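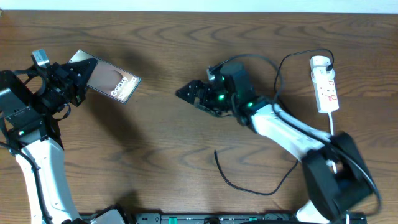

How to Get Through a Very Large Medical Review Book Before It Gets Through You

My copy of the Plornavwood respiratory care review runs to 1,335 pages and came with a ribbon bookmark, which I take as a sign that the publisher has a sense of humor. I was due to recertify, I had put off thinking about it through two vacations and a kitchen remodel, and the book had been propping open the laundry room door. What follows is the method I ended up with. It got me to the testing center awake and fully dressed.

You will need the book, index cards, a pen you like, and the content outline for your own exam. Print the outline. You'll be writing rude things on it.

Step 1. Read the outline before the book

The outline tells you what can be on the test and how much each area counts. The book tells you everything its authors have ever known. Put the two side by side and mark each of the chapters with an A (heavily tested), B (shows up) or C (somebody's life's work, and good for them). My book has 82 chapters. I gave a C to more than 10 of them and have not lost a minute's sleep, though I did peek at the one on diving medicine.

Step 2. Take a practice test cold

Do it now, before you've studied anything. You will score badly. Write the score down by subject, not just the total, and go back and upgrade or downgrade your letters. I do blood gases all day at work, so I assumed I could skip them. My practice score had another opinion.

Step 3. Do the A chapters backward

Start with the summary at the end of the chapter, then the tables, then the figures with their captions, and only then the text. If the summary holds no surprises, skim and move on. If it reads like a letter from a stranger, go slowly and read the whole chapter with the pen in your hand.

Keep the highlighter in a drawer. I used to highlight as I went, and by chapter four my pages were solid yellow with a few important white parts.

Step 4. Make cards, but fewer than you want to

One fact per card, in your own words. Front is a prompt, back is an answer short enough to say out loud in one breath. Jocelyn Doucette, who trained me on nights years ago, went into her exam with 400 cards in a recipe box and could tell you which ones were lying to you (she'd copied a dose wrong and left the card in as a warning). I stopped well short of that. My rule was that a card had to come from something I'd gotten wrong. If I already knew it, writing it on a card was just penmanship. 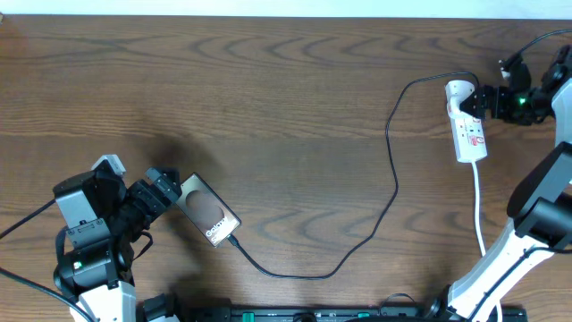

Sort the cards into three piles as you go through them: knew it, sort of knew it, no idea. The last pile gets looked at every day, the middle one every few days, the first one once a week. When a card has survived three weeks in the first pile, throw it out. It's surprisingly pleasant.

Step 5. Put the hours where they'll really happen

I drew up a beautiful schedule in February with two-hour blocks after dinner. I am not a person who can do anything for two hours after dinner. What worked was 45 minutes at 6 a.m., before anyone in the house could ask me where things were, plus cards on break. If you rotate shifts, make two versions of the schedule, and don't plan any reading for the day you come off nights. You can hold the book that day. You won't be reading it.

Step 6. Check the book against something newer

Review books age, and guidelines don't wait for the next edition. Look at the copyright page. For anything with a dose, a threshold or a ventilator setting in it, check the current guideline and pencil the change in the margin. If the exam provider says which edition of a guideline it uses, go with that one for the test. At work, of course, follow your own facility's protocol.

Step 7. Retest, then stop adding things

Two weeks out, take a second practice test, timed, at a table, with no coffee refills. Compare it with the first by subject and spend the remaining time on the bottom two. No new chapters in the last week. Samuele Rizzi on our day team opened a new chapter on pulmonary rehab the night before his and says he remembers the font.

The evening before, find your ID, check the parking and put the cards away. The book can go back to the laundry room. Mine still holds the door just fine.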